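Bolsa térmica Odora: cremallera, forro y capacidad
Tiempo de lectura: 2 min

La Odora es una bolsa térmica de tela para llevar el almuerzo. La compré en julio en la tienda Henao y la uso a diario desde entonces.

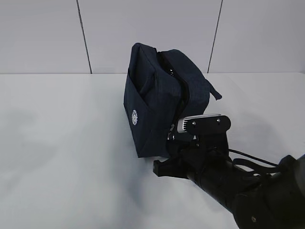
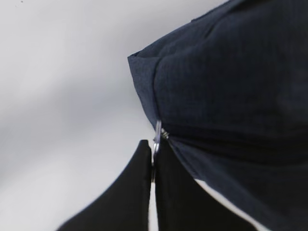
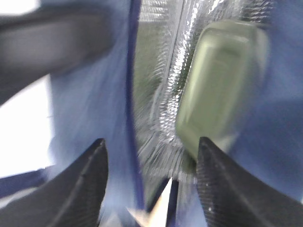
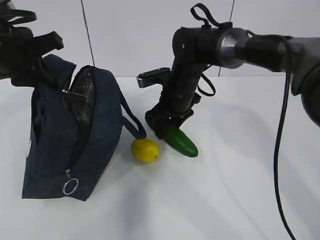 Texto y pruebas: Ada

Exterior de tela azul marino, de tacto blando. No lleva armazón: vacía se mantiene en pie, pero el borde superior cede un poco. En el frontal hay un bolsillo abierto, válido para una servilleta o unas llaves. Lo que se guarde ahí queda sin cierre.

La cremallera recorre la parte alta y baja por delante. El tirador metálico es estrecho y con guantes cuesta cogerlo. Tras 100 ciclos de apertura y cierre no se ha saltado ningún diente. En la curva conviene sujetar la tela con la otra mano.

Forro plateado, arrugado de serie. Se limpia con un paño húmedo; en los pliegues se acumulan migas.

Peso en mi báscula: 471 g. Con 2 acumuladores de frío y 27 °C en la oficina, la fruta llegó fresca al mediodía. Un pepino entero entra en diagonal y un limón cabe al lado; un recipiente rígido grande obliga a forzar el cierre.

Frente a la Dotivham que usaba antes, aísla igual y ocupa menos en la mochila. Le falta un bolsillo interior.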